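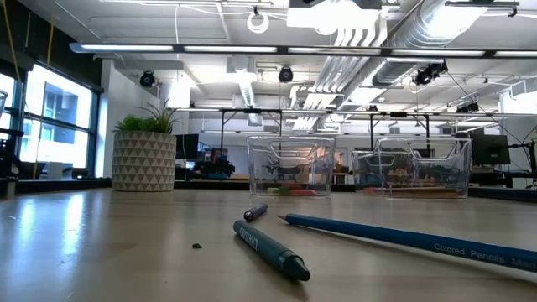 Guðlaug Ásgeirsdóttir
Materials Coordinator, Lundden Drawing Rooms

Drawing table materials: frequently asked questions

Last revised 22/11/2021

These answers cover the dry drawing materials held at Lundden: wax crayons, coloured pencils, the clear bins they are kept in, and the tables they are used on. Paint, ink and clay are dealt with on the wet room page.

Sorting and storage

How are the materials divided between bins?

By type first, then by colour family. Crayons and coloured pencils do not share a bin. Wax transfers to the pencil barrels and from there to hands and paper, and the harder pencil points score the crayons. Within each type, reds and pinks go together, as do browns and oranges, blues and purples, and greens and yellows. Black, grey and white have their own bin. If the table is set with fewer bins, colour families may be combined but types may not.

Why clear bins?

The contents can be checked from a seat without lifting or tipping anything. We used lidded tins until May of last year. Users emptied them on to the table to find one colour, and most of the broken crayons we recorded came from that.

What bins do you use?

Clear plastic bins with an open top, bought under the stock name Clirnance. Two sizes are in use. The larger takes a full-length pencil lying flat, and the smaller is meant for crayons. Other makes will do if the base is flat and the walls are clear enough to read a colour through.

How full should a bin be?

One layer over the base, two at most. Crayons at the bottom of a deep bin are not used, and the ones on top are worn down to nothing. A bin that looks nearly empty is usually correctly filled.

Should pencils stand upright or lie flat?

Flat. Upright storage in an open bin puts the points at face height for a seated child, and a pencil dropped point-first into a hard base is likely to break at the tip or further up the core. For adult sessions, upright pots are available on request.

Where do the bins stand on the table?

Towards the back, with a clear working area in front wide enough for a sheet of A3. The planter stays on the table at the window side. It may be moved for large work and should be put back afterwards.

Crayons

When is a crayon too short to use?

We measure against a gauge card kept in the supply cupboard. Anything shorter than 25 mm comes out of the bin. Short pieces above that length stay in circulation. Younger users often grip a short piece better than a whole one, and a rounded stub is useful for broad shading.

Should paper wrappers be removed?

No. The wrapper stiffens the barrel and keeps wax off the fingers. Remove it only where it has torn or slid past the tip. Side-shading needs an unwrapped piece, so take one from the offcut tray.

Can crayons be sharpened?

They can, but we do it rarely. A blunt cone gives an acceptable line for most work. Where a finer line is needed, use the wide aperture of the twin sharpener, turn the crayon slowly and stop as soon as the cone is even. Do not use the pencil aperture. Wax packs behind the blade and the sharpener has to be stripped to clear it.

What happens to broken pieces?

Pieces that pass the gauge go back in the bin. Pieces that do not pass go in the offcut tray. Fragments too small to hold are waste and should be picked up by hand before the table is wiped, as a cloth will smear them.

Are offcuts remelted?

Twice a year, by staff, in silicone moulds. The last melt produced 262 blocks. Remelted blocks contain mixed pigments and tend towards brown unless the tray has been sorted first.

Coloured pencils

How should pencils be sharpened?

Use the narrow aperture, hold the pencil in line with the blade and apply light pressure. Turn the pencil and keep the sharpener still. If the core breaks repeatedly, try a new blade before discarding the pencil. If a fresh blade does not help, the core is probably fractured along its length.

What point is wanted?

A visible wood cone with the core projecting by a few millimetres. Longer points look well but snap under a heavy hand.

Can I tell the colour from the barrel?

Usually. Lacquer colour and core colour are close but do not always match, particularly in the darker blues, which can look almost black at the tip. Test on scrap if the shade matters.

Do you stock more than one make?

Yes. General stock is Pralta. Donated pencils of other makes are mixed in if the core is sound. Artist-grade sets are kept separately and signed out from the desk.

The table

How is the tabletop cleaned?

Remove loose pieces, then wipe with a damp microfibre cloth and dry at once. For wax marks, lift the bulk with the edge of a plastic card and wipe the remainder with warm water and a drop of washing-up liquid. Do not use scouring pads or melamine sponges. They dull the finish, and the dull patch then takes up more wax than the area round it.

Is there too much glare at the window end?

On a bright day there can be. The surface has a slight gloss and will reflect the window towards anyone seated opposite. Lower the blind halfway or move one place along. Paper laid over the area also removes the reflection.

Will sunlight damage the materials?

Coloured pencils left on a sill may fade on the barrel without any change to the core. Crayons are more sensitive to heat and can soften and bow in direct summer sun. Bins go back in the cupboard at close, and no bin is left on the window side overnight.

Pencils roll off the edge. What can be done?

Lay them parallel to the short side of the table, or return them to the bin between uses. Hexagonal barrels are on order to replace round ones as these wear out. A dropped pencil may be broken internally with no outward sign, so check the point before putting it away.

Stock and loans

How much do you hold?

At the last count there were 693 crayons and 365 coloured pencils in general circulation, offcuts excluded. Reserve stock is not included in either figure.

Can a group borrow a set?

Yes. A loan set consists of three bins and some 70 items, half crayons and half pencils. Sets are collected from the Balogun entrance and returned there sorted. Unsorted sets are accepted, but the next booking may be delayed while they are put in order.

Do we pay for breakages?

Not for crayons or pencils. Bins that come back cracked are charged at replacement cost, as a split rim leaves a sharp edge and cannot be repaired.

Do you accept donations?

Crayons and coloured pencils of any make, in any condition above gauge length. Please do not send felt-tips, scented crayons or anything with glitter in it. Leave donations at the desk in a closed bag marked "dry materials".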